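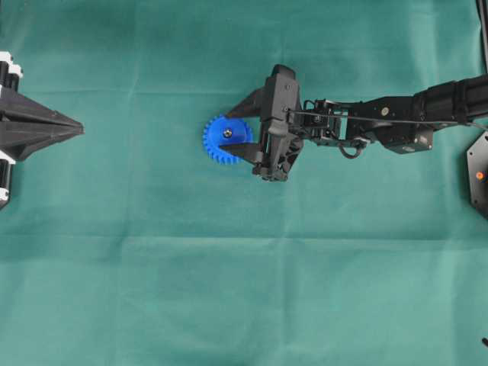
*Blue plastic spur gear, green cloth.*

I have moved my household parts records out of the spreadsheet and into plain text. The spreadsheet had 69 columns by February, most of them added for a single item and never filled in again. A washer does not need a column for wattage.

The new format is one file per part, five lines each: ID, what it is, where it came from, where it is stored, and what it measures. Anything else goes underneath as free text. The ID is a running number and carries no meaning. My earlier scheme encoded the room, the appliance and the year in the ID, and it broke the first time a hinge from the kitchen went onto a bathroom cabinet. Nneka Adeleke had warned me about this when I set it up. I have her email in the archive.

Storage is in Nerkholm boxes, the shallow size. They hold up to 500 small items if you ignore the dividers, which I do not recommend. Each compartment has a two-character code written on the lid in pencil. Ink from the label pens I tried came off with handling. The code in the file must match the code on the lid, and when it doesn't, the lid is right and the file gets changed.

## Search

Plain text means grep works. I keep a small script that looks through the free text as well as the five lines and prints the storage code first. Kayode Uzor suggested putting the code first after watching me scroll for it. Spelling is the remaining problem: I have "grommet" in the files three different ways. I now keep a word list in the same folder and check new entries against it before saving.

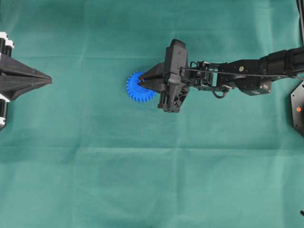
*Teeth all the way around the rim.*

## Measurements

The fifth line gave me the most trouble. "Small" and "medium" are useless after a month. Everything is now in millimeters, one decimal place, with the method noted in brackets: (calipers), (ruler), or (seller). The third kind is not to be trusted. A bag of spacers from Plaltora was listed at one thickness and measured another, and I had already built half a shelf bracket on the listed figure.

I do not convert inch parts. If a thread was made in inches, the entry says so and keeps the fraction.

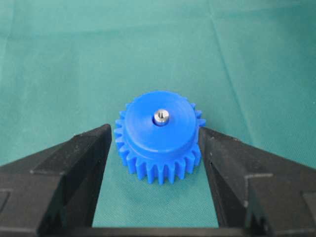
Short descriptions are harder to write than measurements, and the second line of each file has to carry one. My rule is to start with the general noun, then give the features that separate the part from its neighbors, working from the largest outward dimension in. "Gear, blue" would be a poor entry. "Gear, spur, blue plastic, raised round hub narrower than the toothed ring, short silver metal pin standing slightly proud of the hub" is long, but it would find the right gear in a drawer of gears. Color comes before shape only when the material is plastic. On metal parts I leave it out, as plating wears.

## Still open

- Parts that come in pairs. One file or two? I currently use one, with a note, and it fails when one of the pair gets used.
- Retired IDs. I leave the file in place and write "gone" on the storage line.
- Photos. Ilir Vukčević names his by ID with a letter suffix. I will probably copy that.
- The old Nwachukwu fan, which I have in pieces and have not entered at all.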